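Jernus Reading Series Is Back, and Nuanchan Phromma Goes First
2024-01-24

I've been sitting on this one since December, and I'm so glad I can finally type it out: the Jernus reading series is coming back! Same basement room under the Ikesell bookstore, same folding chairs (sorry), and a first night with Nuanchan Phromma, who will be reading from her new collection, The Ferry Keeps Its Own Hours.

If you've been reading this page for a while you know I've gone on about Phromma before. Her first book was a skinny thing, seven stories, and I bought it at a church sale because I liked the spine. I read it on the bus home and missed my stop. This new one is a whole different animal. It's 377 pages, it has 22 stories in it, and most of them happen in or near a river town called Srithong that she made up down to the bus schedule. A few people wander from one story into the next. There's a dentist I was ready to dislike in the second story, and by the time he turned up again near the end I was worried sick about him.

I got an early copy from Jurkmont, the small press putting it out, and they've done a lovely job. The paper is thick and the type is big enough that I didn't have to hunt for my other glasses. There's a hand-drawn map inside the front cover too, which I kept flipping back to, mostly to figure out how the dentist gets to work.

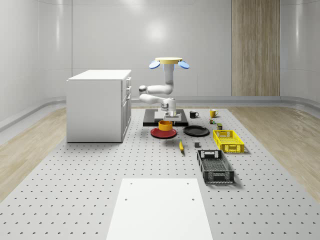 So, the reading. Phromma will do two stories, one short and one that she says is "long enough to need a glass of water halfway." I asked her by email which ones and she wouldn't commit. She did tell me she's been practicing "Salt Month" out loud in her kitchen and still trips over the same sentence on page two every single time. I'm hoping she goes with it anyway. It's the one about two sisters who run a noodle stall and haven't spoken to each other in years, so all their arguments go through the customers. It's very funny and then all at once it's really not.

I also asked how she ended up with so many stories in one book, when everybody says publishers want these things short. She wrote back: "I took six out. Then I missed them and put five back in." I asked what happened to the sixth and she said it's turning into something longer and she'd like me to stop asking. Fair enough!

She started the book ten years ago, it says in the notes at the back, and you can sort of feel it. The early stories are tight and a little chilly. The later ones ramble more, and I mean that as a compliment. My favorite, "Nephew, Second Class," spends a good four pages on a man trying to return a pair of shoes, and I would have read another four. I'll admit the middle of the book sagged for me. There's a run of three stories told by schoolkids, and I had trouble keeping the voices apart. A friend who borrowed my copy thought those were the best three in there, so who knows.

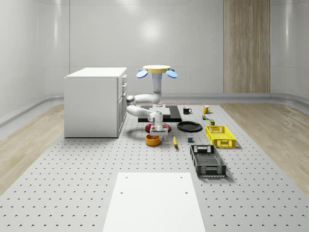 After the reading there'll be a Q&A and then a signing upstairs by the poetry shelves. Ikesell will have copies for sale that night, but they've only ordered 30, and if it's anything like the last Jernus season they'll run out before the second story. You can call ahead and have them put one aside under your name. Bring your own copy if you already have it. Phromma is happy to sign her first book too, and she'd especially like to see a beat-up one.

The rest of the season isn't all nailed down yet. I hear there's a night for translated fiction in the works and another one for people with a first chapbook out, plus an open mic if enough folks ask for it. (I'm asking! Please ask too!) When I have the names I'll put them up on this page.

A little history for anyone new. Jernus ran for four seasons, mostly on coffee and good will, and then the bookstore had a leak and the whole basement had to be torn out and redone. I figured that was that. I'd made peace with going to readings across town, where the parking costs more than the book does. Then right before the holidays I was at the register with a stack of gifts, and the owner leaned over and asked if I still had the old mailing list. I did. I'd been carrying it around in a coat pocket like a weirdo.

I went down to look at the room last week. New floor, better lights, and the pole that used to block half the audience is still right where it always was. Sit on the left if you want to see the reader's face. The heater's louder than I remember, so I'd grab a seat toward the front if your hearing's like mine.

One more thing about the book before I let you go. There's an afterword, and I nearly skipped it, and I'm glad I didn't. Phromma writes about her grandmother telling the same ghost story every New Year and changing the ending depending on who was in the room. If somebody had been fighting, the ghost went home and apologized. If there was a baby, the ghost was just a goat. I've thought about that goat every day this week. 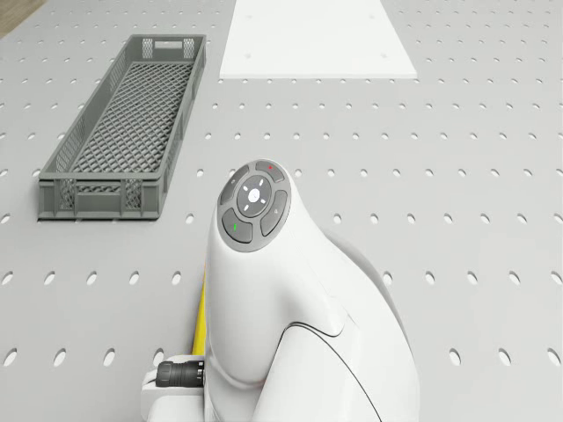
If You're Going

Where: Ikesell bookstore, downstairs. Use the side door after closing time.
When: Second Friday of next month. Doors at 6:30, reading at 7.
Cost: $10 at the door, free for students. Cash is easiest.
Getting in: The new ramp is on the alley side. Ring the bell and someone will come let you in.
Book: The Ferry Keeps Its Own Hours, stories by Nuanchan Phromma, from Jurkmont, in paperback.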